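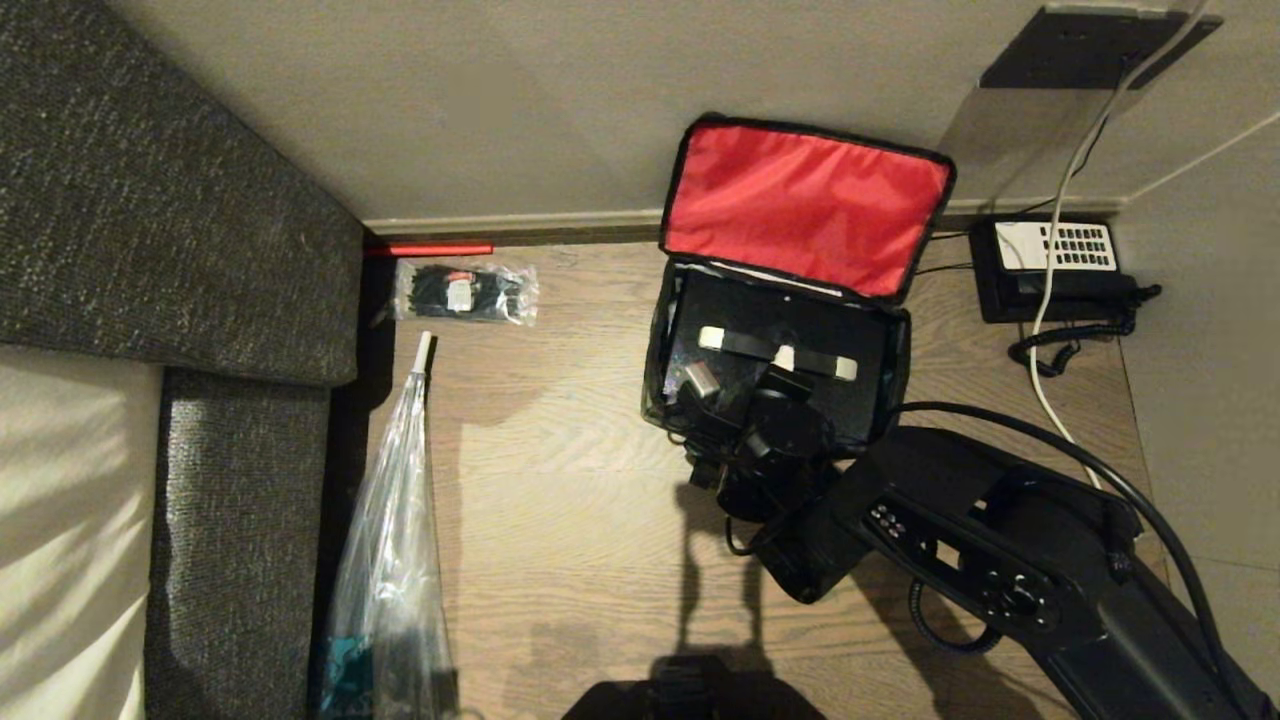
Black fabric case, lid open, on the floor by the wall. Red lining, black piping.

Notebook, May — cases and storage, entry 13

Started on the soft cases this morning, 9:40. The black one with the red lining goes first. It has been on the Dilier shelf list under "misc" for 2 years and needs a proper line of its own.

Exterior: black fabric, rounded corners. The lid stands up on its own if the case is set close enough to the wall to lean on the baseboard. Farther out it drops flat and pulls on the hinge. Noted for the bench version of the sheet.

Lining: bright red, slightly wrinkled in the lid. Black piping all the way around the lid edge as far as I can see. Thin white strip along the back edge of the lower compartment, just under the hinge. Not sure if this is part of the stiffener or something added. Leave it alone until Trullero sends the parts drawing.

Strap handle inside has cream-white end pieces and a small white piece at the middle. Small silver-gray rectangular piece to the lower left of it, lying at an angle. Not identified. Shiny speckled material against the left inner wall, also not identified. Both stay in the case for now.

To do:
Measure the lower compartment, inside dimensions, 3 readings per side.
Weigh empty. Saithong rack limit is nearly 200 ounces per hook, which should be fine for a soft case but I want the number on the sheet.
Check the hinge seam from the back.
Steam the lid lining on low, cloth between. Try a corner first.

Label wording agreed with Britier: "case, soft, black/red, lidded". No contents on the label — contents go on the inside card only.

Sheet is open on the shared drive, column F still blank.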